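Ticket 600 — Brush organizer tips over when loaded
Product: Hustton clear divided organizer
Opened by: Parveen Mengal
Status: waiting on customer

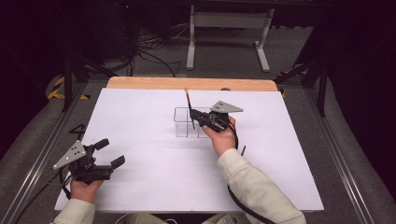 Customer reports that the organizer falls over once brushes go in, usually at 5 in the morning, audibly. Asked her to start from empty on a flat surface and add one. A single thin brush in a cell on the left half leans a bit, as brushes do in square cells. We consider this posture, and not a defect.

Update, 2 p.m.: customer now mentions there are 22 brushes, all on one side, "by mood." Suggested using the other side. She is thinking about it.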